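Iltlow Home & Garden Help – Indoor plants

Pothos on a small table by the window, leaves flopping everywhere

Posted by windowsill_wendover, July 31, 2021

Hello everyone, long-time reader and only my second post, so please be gentle with me. I have a heart-leaf plant that I've always called a pothos (the tag went missing before it ever got home, so I'm going by the leaves) and I keep it on a little square white table beside the window in the front room. It came from the Vendance garden centre in February and it has been a lovely, cheerful thing ever since, but it's now spilling out over its pot on every side and I can't decide whether it wants a haircut, a bigger pot or a different spot altogether.

The table is one of those plain white ones you buy flat and put together yourself, and I've grown very fond of it. At the moment I keep it over near the left edge, hard up by the glass, which leaves the rest of the top free. 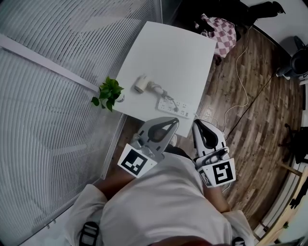

My pothos in its white pot, on the table by the window.

What I'd like to know is this. Can I cut it back now or should I wait for warmer weather? Does it mind being so close to the window? And is there any trick to keeping water marks off a white tabletop? I've been using an old saucer underneath at watering time and then forgetting to empty it, which my mother would have had words about. I'm in a cool part of Victoria, if that helps, and the window faces east, so we get a good bit of morning sun and then it's fairly soft for the rest of the day.

Thanks in advance, and sorry for going on!

fernandtea

What a nice healthy green it is, you should be pleased with yourself! I've grown these for years and I'd say you have very little to worry about. East light suits them beautifully. Mine sits a hand's width back from the glass in winter, mostly on account of the cold coming off the pane at night, and I let it creep closer again in spring.

As for the haircut, you can snip a bit now, but I'd hold off on anything drastic until September when it's growing properly again. Cut just below one of the little brown bumps on the stem, pop the cutting in a jar of water and leave it somewhere bright. You'll have roots in a few weeks (longer in the cold, so don't give up on it) and then you can tuck the new ones back into the same pot to thicken it up, or give them away. I've given away about 100 over the years, and I think half my street has a piece of the original plant by now.

On repotting, tip it out gently and have a look underneath. If the roots are going round and round, go up one size and no more. They sulk in a pot that's too big – all that wet soil with nothing drinking it. Do keep it out of reach if you have a cat or a dog, as it's not good for them to chew.

Grout and About

Can't help with the plant but I can with the table. Cork mat under the pot, 5 dollars at the discount shop. Marks come off with bicarb and a damp cloth if you get them early. Don't scrub.

mossy_in_ballarat

I agree with most of what fernandtea has said, though I'd be a bit braver with the scissors. I cut mine right back one July when we were moving house and it sulked for a while and then came good, fuller than before. Mind you, that was in a heated room, and yours might be chillier than mine was.

For watering, I take the whole pot to the laundry sink, give it a proper soak and let it drain there while I have a cup of tea. Then it goes back to its spot and the saucer never gets a chance to fill. Wait until the top of the soil feels dry to your finger before you do it again, and at this time of year that can be a good fortnight or more. I used to do mine every Sunday without fail and that's how I lost my first one.

Oh, and turn the pot a little each time you bring it back. They lean towards the light terribly, and if it's always got the same side to the window you'll end up with all the leaves on the one side and a bald patch facing the room. While it's at the sink you can wipe the leaves over with a damp cloth too – mine gets quite dusty by the road here, and it does look brighter afterwards.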